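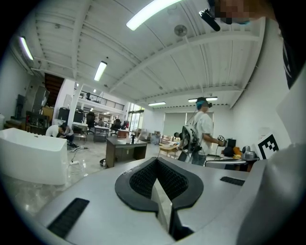

Hovside Otter Survey: field records

Otter signs recorded along the river Neson and its side streams between Brelham and the estuary. Each row is one visit to one stretch of bank.

Contents

visits.csv: 300 visits
sites.csv: 26 sites, with grid squares only
notes.txt: surveyors' remarks, lightly edited

Of the 300 visits, 202 found at least one spraint, footprint or feeding remain. A blank in the "signs" column means the bank could not be reached, usually because of high water. It does not mean zero.

How it was collected

Surveyors walked 30 metres either side of each bridge or weir. Visits stopped in November. Mink tracks were logged where the surveyor was sure of them, otherwise left out.

Known problems

Site 14 was moved upstream after the footbridge closed, so earlier and later rows should not be compared. Two surveyors used the old form, which has no box for tides.

Holt locations have been removed. Requests for them go to Gwendolyn Nguyen-Tran.

Files maintained by Thaddeus Haverford. Corrections welcome, please quote the visit number.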